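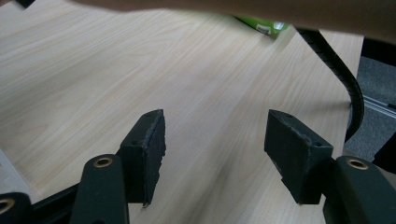

View from the hand-held gripper, pads apart over the table.

Do worn finger pads wreck my demo data?

I'm collecting demonstrations with a hand-held gripper for a small imitation learning study. I've got 200 so far, all on the same pair of pads, and the gripping edges have gone rough. My policy trained on the first 125 grasps fine in replay but misses more when I add the later ones. Do I bin the later demos or swap the pads and carry on? I'd hate to lose a whole May of work!
Ama Arthur

Grorska
Don't bin anything yet. Train on 50 early demos and then 50 late ones, same seed, same test objects, and compare. When we did that in our lab the pad colour and wear barely mattered, but people had got sloppier with their approach angle by the end (me included, sorry). If your late set is worse on its own, watch it back at half speed before you blame the rubber.

Jekholm
just swap the pads mate, they're cheap

Lappalainen
Swap them, yes, but log which demo the new pair starts at. I forgot, and had to sort 65 clips by eye. Also redo your gripper width calibration afterwards, mine was off by a couple of millimetres.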